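Chapter 9

Imitation and the Price of the Real Thing

By the end of this chapter you should be able to explain what economists mean by a substitute, say why a copy may be cheaper to own but dearer to buy, and look at a vase on a restaurant table without poking it. The third aim is not examined.

9.1 A town with too many roses

Most textbooks begin the subject of substitutes with butter and margarine. We shall begin with artificial flowers, partly because the author has nothing left to say about margarine.
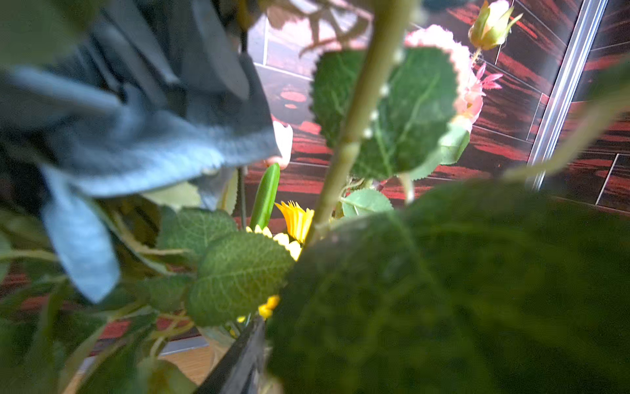
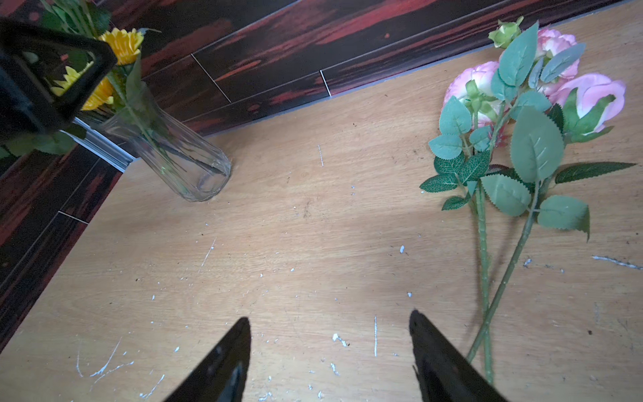
Artificial flowers, photographed close to.

Skemarport is a harbour town with a long winter, a ferry and, at the time our story opens, 17 florists. Cut roses came in by sea. When the ferry was late the roses were late, and when the roses were late they were mostly brown. The florists put up their prices in bad weeks and were called thieves, then left them alone and ran out by Tuesday. Either way somebody wrote to the newspaper.

Into this came a wholesaler named Zesness, which sold flowers that needed no water and took no notice of the ferry. A single stem cost more than twice as much as a fresh one. The florists found this very funny for most of a year.

What they had overlooked was the hotel. The Politis, on the harbour front, kept fresh flowers on every table and changed them weekly, and its manager had never thought of this as a cost so much as a kind of weather. Then a new bookkeeper, Misaki Yagi, added up a year of florists' bills and reached 1190 crowns. Doing the same tables in artificial stems would come to 741 crowns, paid once. She left both numbers on the manager's desk and went to lunch.

The manager held out until November. His argument was that guests would notice. Some did. One wrote a long complaint about standards, then booked the same room for the following spring, and economists are inclined to give more weight to the booking.

9.2 Price and cost are different words

The price of a thing is what you hand over at the till. The cost of having it includes everything that comes afterwards: replacing it, cleaning it, storing it, and apologising for it to your mother-in-law. A fresh rose has a low price and must be bought again and again. An artificial one has a high price and must be dusted. Whether the second is the better bargain depends on how long you want a rose for.

If you want it for one evening, buy the fresh one. If you want it for ten years, you may wish to ask yourself some questions, but the sum is plain enough. Between those two lies a point at which both choices cost the same, called the break-even point. For the Politis it fell well inside the first year, as you can check from the figures in 9.1.

The Politis sum leaves out dusting. Bookkeepers often leave out work done by people who are already on the payroll, and the people on the payroll often bring it up. We shall return to them in 9.6.

9.3 Why the florists survived

You might expect the 17 florists of Skemarport to have gone under. Three did, one of them because of a roof. The others found that they had been selling two things all along under the same name. The first was a bit of colour on a table, and for that the copy did very well. The second was proof that somebody had gone to some trouble, lately, on your behalf. For that the copy did badly. People in Skemarport will put an artificial rose in a hallway with no shame at all, but few of them will carry one to a hospital.

We say that two goods are close substitutes when a small change in the price of one sends many buyers to the other. The lesson of the hotel and the hospital is that closeness belongs to the use as well as to the goods. The same two roses may be near neighbours in a dining room and total strangers at a bedside.

Terms met so far

Substitute: a good that can take the place of another in some use.
Cost of ownership: price plus everything that follows from having bought the thing.
Break-even point: the length of time or amount of use at which two choices cost the same.

9.4 Copies that become the original

Now and then a copy stops being judged against what it copies. The Skumen, a bar two streets back from the harbour, hung artificial ivy over its door as a stopgap while the real plant recovered from a frost. The real plant did recover, and the regulars asked for it to be taken away, on the grounds that it looked wrong.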